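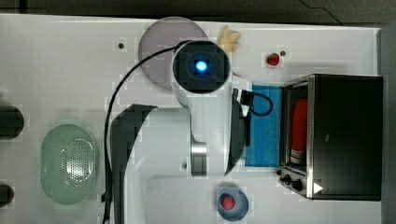

Sunmont has finally put the 1958 Trerneck Festival Tosca on CD, and I've played it four times since it came in the mail. I knew this performance from a tape so worn that Act Two sounded like it was being sung in a car wash. What a difference!

Inna Chornovol is the reason to buy it. She was 40 when this was recorded and the voice is huge, a little wild at the very top (the high C in the third act narrative is more of a lunge), but so warm in the middle that I didn't care one bit. Her "Vissi d'arte" starts almost under her breath. She takes the big phrase near the end in one long span, holds it, and then lets it fade while the audience sits there in dead silence before the roof comes off. I went straight back and played it again.

The Cavaradossi is loud and happy about it. Some people will want more poetry in "E lucevan le stelle," and I suppose I do too, but his cries of "Vittoria!" are a thrill. The Scarpia barks. The conductor keeps things moving and the two discs run 107 minutes, with 84 more for the bonus disc, a recital Chornovol gave that August with Zlata Tymoshchuk at the piano. Don't skip it! The songs are lovely, and Tymoshchuk plays like a real partner.

Sound: mono, some hiss, prompter clearly audible in Act One. Voices are well forward, and the bells before dawn come through better than I expected. The old Ntuli LPs ran nearly a half step sharp and that has been fixed.

The booklet has good photos and a cast list but no libretto, so keep another one handy. Track 9 on disc two starts a few seconds late, right in the middle of a chord.

Posted Mar 23, 2023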